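Rebuilding Trust in Distance Running: The Murnport Example

When the Murnport Athletics Federation elected Sandamali Siddiqui as its president, the organization was facing the most serious loss of confidence in its history. Two senior officials had resigned, the principal sponsor had suspended payments, and the athletes' representatives had written publicly to say that they no longer trusted the results of their own national championships. Few observers expected a former steeplechase runner with one term on a regional board to resolve matters quickly. Siddiqui herself made no such promise.

Her first address to the member clubs was brief. She confirmed that the testing program had been managed by the same department that selected athletes for international competition, and that this arrangement would end. She confirmed that records of missed tests had been kept on paper in three different offices. She then asked the clubs for patience and for their files.

A separate testing body

The central reform was the creation of a testing unit with its own budget, its own premises and its own reporting line. Amna Chaudhry, a lawyer who had previously worked in competition regulation, was appointed to lead it. Under the revised statutes, the president of the federation may not dismiss the head of the unit, and may not see the testing schedule before it is carried out.

Chaudhry began with an audit of past cases. Her staff reviewed 1292 test records and found that 104 could not be matched to a signed collection form. The audit did not conclude that any athlete had benefited from the missing paperwork. It did conclude that the federation could not have defended those records before an arbitration panel.

"An athlete who has done nothing wrong is entitled to a file that proves it," Chaudhry told the annual assembly. "We were not able to give our athletes that file."

The remark was widely repeated, and it changed the tone of a debate that had until then been conducted mainly between officials. Several senior runners who had kept their distance from the federation agreed to sit on an advisory panel. The panel meets before each championship season, and its minutes are sent to every registered club.

The clubs respond

Support was not universal. Smaller clubs objected to the cost of the new registration system, which requires every athlete competing at national level to hold an individual account. At Tukberg, where the club has produced middle-distance champions for two generations, officers argued that the federation was asking local coaches to repair a failure for which they bore no responsibility. The club abstained in the first vote on the statutes and supported the second only after a hardship fund had been added.

The Muli club took a different view. It had lost a large part of its junior section during the crisis, when parents withdrew children from the sport, and it was among the first to publish its own code of conduct for coaches. Membership there now stands at 543, with the largest intake in the age groups under sixteen. Club officers attribute part of the recovery to the decision to hold open evenings at which parents could question federation staff directly.

Sponsorship has been slower to return. Sirker, the sportswear company that had suspended its agreement, resumed partial funding once the audit was complete. The new contract allows either party to withdraw if the independence of the testing unit is reduced. Siddiqui has described the clause as reasonable, and has offered the same terms to other prospective partners.

Selection and appeals

Less public attention has been paid to the reform of team selection, although many athletes regard it as the more important change. Under the previous rules, a panel could set aside qualifying times without giving reasons. The current policy, adopted on 9 Feb 2024, requires written reasons for every discretionary choice and allows an athlete to appeal before the team is announced. The appeal is heard by members from outside the federation.

The first appeals heard under the policy concerned the women's 10,000 meters and the men's marathon. One was upheld. The federation accepted the finding and amended the team, and it met the legal costs of both athletes. Coaches who had been critical of the leadership acknowledged that the process had been followed.

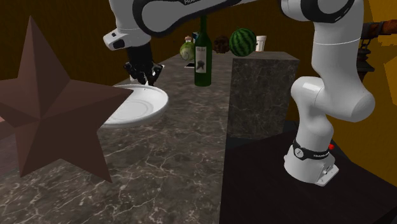
The season ahead

The national championships will be held in August, on the rebuilt track at Murnport. They will be the first to take place with the testing unit fully staffed, and the federation has invited observers from neighboring associations to attend throughout.

Siddiqui's term has two years to run. She has said that she will not seek an extension of the limit on presidential terms, which she introduced, and that the remaining work concerns coach education and the finances of the regional boards. A consultation paper on both subjects is with the clubs, and responses are to be published in full after the championships.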